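27 September 2020

The Kundon columns

Back from Kundon with a sore neck and a sandwich bag of grit. The leaflet in the library lobby says the front columns are "Orkow marble, from the hills above town." I have my doubts about both halves of that. Marble shouldn't have crinoid stems in it, or at least not stems as crisp as these. I found one as long as my thumbnail on the second column from the left, with every little disk showing, and a horn coral cut straight across just above it. Heat and pressure would have smeared those to nothing. It is limestone that takes a polish, and builders have been calling that marble for as long as they've had something to sell.

The word I can forgive. The hills are harder. Orkow Hill is sandstone, as far as I've ever been able to see, and I've walked most of it in bad shoes.
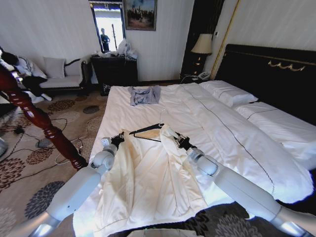

Gervásio Lins wrote the leaflet, so I called him when I got home. He was nice about it. He says he had it from the Czerwiński history of the county, which gives the stone as local and the job as 21 wagonloads. I asked where Czerwiński got it. Long pause. He thinks maybe a newspaper. I would like to see that newspaper. "Local" in an old county history can mean the stone came by rail and a local man signed for it.

He also told me the columns weigh 3134 pounds apiece. Who weighed them? A figure like that has come out of somebody's arithmetic, and I'd want to know what density they used before I repeated it.

Things I did check myself: vinegar on a loose crumb from the base (it fizzed, so calcite, no surprise), and the hand lens on the steps. The steps are a different rock altogether, gray and coarse, with feldspar you can see from standing height. Granite. The leaflet calls those marble too.

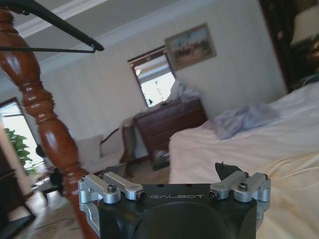 Turned bedpost with a reddish-brown finish.

My own guess is Fevier. There's a quarry there, flooded now, that cut a buff limestone full of the same stems, and the rail spur passed within 12 miles of Kundon. I have a chip of it in the desk drawer from a trip in February. Put next to my photos of the columns it looks right, but plenty of buff limestone looks right in a photo, and I wanted it to match before I opened the drawer. I don't trust that. The color on the columns is also 100 years of soot and somebody's cleaning job, so color is close to useless.

What would change my mind: a bill of sale, a shipping record, or a thin section. The library is not going to let me saw a column. There may be offcuts in the basement, Gervásio says — he has seen "blocks of something" behind the furnace. He is going to ask. 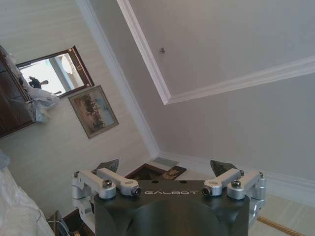

To do

Ask at the county office for the building accounts. They want 800 words on why I need them, apparently, or the form has boxes enough for that.

Go back on a cloudy day and photograph the north column with a ruler in the shot. I forgot the ruler.

Find out if Orkow ever had a limestone quarry at all. The old topo map shows a pit on the east side with no label. Probably gravel, but I haven't been to look.

Label the grit before I forget which bag it is.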